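Vandosmont two-finger gripper, review after a bad slip

Rating: 2 out of 5

Bought this for the small arm we use for table-setting and laundry tests. Had it 5 weeks. Short version: nice fingers, dangerous software default. Don't run it with anything sharp until you change the setting I get to below.

The good first. Setup was quick. Bolts straight on to the Storimik wrist plate, no adapter. Pads come to a point, which is great for thin stuff. Quiet. Cable is long enough for once.

Now the problem. Out of the box, when the controller loses contact with the gripper for even a moment, the fingers relax. Not a hard open, just let go of the squeeze. With a sponge who cares. With a serrated knife held blade up between the pads, different story.

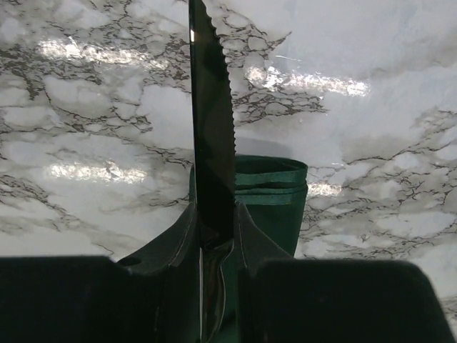 Hamdia Workneh

Mine dropped a knife in February, a little after 3 in the afternoon. Arm was mid-move, status light went amber, the blade tipped sideways in the pads and then went down and slid off the table. Landed near my shoe. Closed shoes, thankfully. I hit the stop but by then it was on the floor, so the stop did nothing for me.

Went through the log after. One dropped message, then the grip force goes to zero, then it reconnects and reports "ready" like nothing happened. No alarm. That's the part that bothers me most. Amber light for a blink and that's your whole warning.

Tried to make it happen again with a butter knife, fence up, me behind it. Wiggled the connector at the wrist. It let go in 3 of 21 tries. The plug has no lock on it, it's a push fit, and it works loose as the wrist turns. So two faults really, the plug and the default.

Wrote to Flastus, who sell it here. Reply came the next morning, polite, told me to look for "Hold on comm loss" in the advanced page. It's there. It's off. The printed manual doesnt mention it at all, the PDF has it in a table near the back. They also offered a clip for the plug, free, and that did show up.

With hold turned on and the clip fitted I haven't had a drop. Still not putting blades in it with anyone inside the fence. One more thing, hold means hold: if your finger is in there when the link goes, it stays squeezed till you clear the fault by hand. Know where the manual release is before you start. It's under the rubber cap on the side, and the cap is stiff.

Cloth work is a smaller gripe. The pointed tips pick up a folded corner fine, but a thick hem is hit or miss. Force reading jumps when the tips meet a seam, and the controller sometimes calls that a good grasp with no fabric in it at all. Then the arm drives off and folds thin air. Not a safety thing, just wastes your afternoon. Lowering the closing speed helped some.

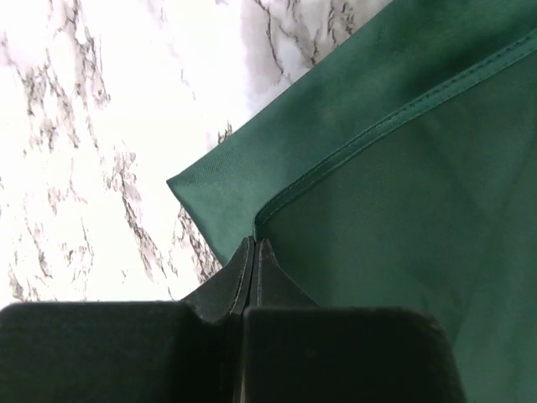 Can I just turn the grip force up so it won't drop things?
That won't help, the force goes to zero when the link drops no matter what you set. Turn on hold and clip the plug.

Compared with the Jelínek I had before: the Jelínek is slower and uglier and its pads wear out, but the plug screws in and it holds by default. For knives, scissors, glass, I'd go back to it. For towels and plastic cups the Vandosmont is nicer to use, I'll admit.

Would be a 4 if it shipped with hold on and a plug that locks. They say new firmware is coming, no date. Will update the rating if it fixes teh default. Keeping it for now, soft stuff only.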